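Tung oil vs. hardwax oil on a maple board, blotching and dry time
Finishing > Kitchen and small items
27 replies – showing page 1

trislow
Posted Friday 7:12 am
I have a maple board glued up and planed, and I want a film-free finish that holds up to daily washing. So far I have only ever used mineral oil, and I am tired of redoing it every month. Two candidates: pure tung oil thinned with citrus solvent, or a two-part hardwax oil. Questions:

1. Does maple blotch under tung the way it does under dye stain?
2. What is a realistic cure time in January in an unheated garage?
3. What grit do people stop at? I have seen everything from 120 to 400.

The board gets used for bread and vegetables. No raw meat.

sorensen_k
Posted Friday 7:40 am
1. Slightly. Figured areas take more oil and go a shade darker. With a clear oil most people call that "pop" and are happy with it. Dye is a different problem.
2. Don't do it in an unheated garage in January. Tung cures by reacting with oxygen and the reaction slows down a lot below 60 F. Bring it inside.
3. 180, raise the grain with water, let it dry overnight, 180 again by hand. Stop there. At 400 you have burnished the surface and the first coat mostly sits on top.

Bastero
Posted Friday 8:05 am
Disagree on 3. Hard maple is closed-grain and even at 220 it will absorb what it is going to absorb. I go to 220 on everything that touches food, and a knife-scarred board is easier to wipe clean if the surface between the scars is smooth. 180 leaves visible scratches under raking light, particularly where you crossed the grain with the random orbit.

Agree about the garage.

sorensen_k
Posted Friday 8:19 am
If you can see 180 scratches you didn't finish by hand with the grain.

Bastero
Posted Friday 8:22 am
Or my light is better than yours. Either way it costs five extra minutes.

Lucimara Trindade
Posted Friday 9:31 am
Trislow, can you post the board? "Figured" covers a lot. Quilted maple and a plank with a bit of wave in it behave differently, and the direction of the glue lines matters for how it will move when you wash it.

trislow
Posted Friday 12:16 pm
Bare wood, no finish on it yet. Sanded to 150 so far. 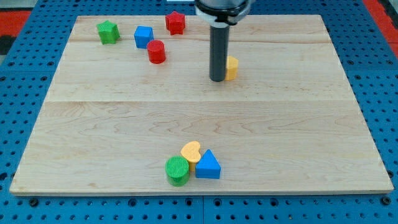
Maple board before finish. One seam just below the middle, a fainter one near the back edge.

It is edge-glued with PVA, the water-resistant type. I alternated the ring direction, for whatever that is worth. Thickness is 7/8 inch after planing.

Lucimara Trindade
Posted Friday 12:44 pm
Thanks. Pale with a wavy grain, so expect the wave to show more after the first coat. I wouldn't call that a blotching risk. If you want to be sure, wipe the whole face with mineral spirits and look at it before it flashes off. That is close to what the oil will look like, minus the amber.

At 7/8 I would worry more about cupping than color. Oil both faces and the ends on the same day, same number of coats. Dry it standing on edge after washing.

Rosângela Fagundes
Posted Friday 1:20 pm
I have used both finishes on boards that I sell, so some notes from that.

Pure tung: I do five coats. First two are 1:1 with citrus solvent, flooded on, left 40 minutes, wiped fully dry. The remaining three are 2:1 oil to solvent and thin. A day between coats in a heated room, then three to four weeks before use. If you rush the last part you get a board that feels dry and turns white in patches the first time water sits on it.

Hardwax: one coat, buffed, usable in a week. Second coat is optional on maple. Looks drier and paler than tung. The part that people skip is reading the food contact statement for the specific product, including the hardener. They aren't all the same.

For washability I rank them about equal in the first six months. After that tung is easier to repair. You can wipe more on over the old finish. Hardwax wants a light scuff first or you get a patch with a different sheen.

glueline_900
Posted Friday 2:02 pm
Neither. A board that gets cut on has no finish on the cutting face after a few weeks no matter what you put on it. Mineral oil and beeswax, one jar, ten minutes, done. The monthly thing only applies if you run it under hot water every day.

Rosângela Fagundes
Posted Friday 2:15 pm
Penetrating oil that has cured is still in the wood below the knife cuts. I have resawn a used board to check, and the color went in far enough to measure on end grain. On face grain it was shallow, I will give you that.

glueline_900
Posted Friday 2:21 pm
So on his board, which is face grain, shallow.

Rosângela Fagundes
Posted Friday 2:34 pm
Shallow and still better than an oil that never cures. But yes, the difference is smaller than the label suggests.

Bastero
Posted Friday 3:10 pm
Bigger issue with the jar of "tung oil finish" at the hardware store: check the data sheet. Many are varnish thinned with mineral spirits, with little or no tung in them. If it says it dries in 12 hours it isn't pure tung.

trislow
Posted Friday 6:48 pm
Going with pure tung, indoors, both faces. I will stop at 180 on the back and 220 on the front and see if I can tell them apart.

One more: rags. Flat on concrete, or in water?

sorensen_k
Posted Friday 6:55 pm
Water, in a metal can with a lid, until you take them to disposal. Flat outdoors in a single layer also works if there is no wind. Never wadded up. Tung is slower to heat than linseed but treat it the same.

Lucimara Trindade
Posted Friday 7:30 pm
Splitting 180 and 220 between faces means they absorb different amounts, and you just agreed to keep them balanced. Do both at the same grit and test on an offcut.

trislow
Posted Friday 7:41 pm
Fair. 180 both sides, offcut gets 220.

Bastero
Posted Friday 7:43 pm
Wrong way around, but post the offcut.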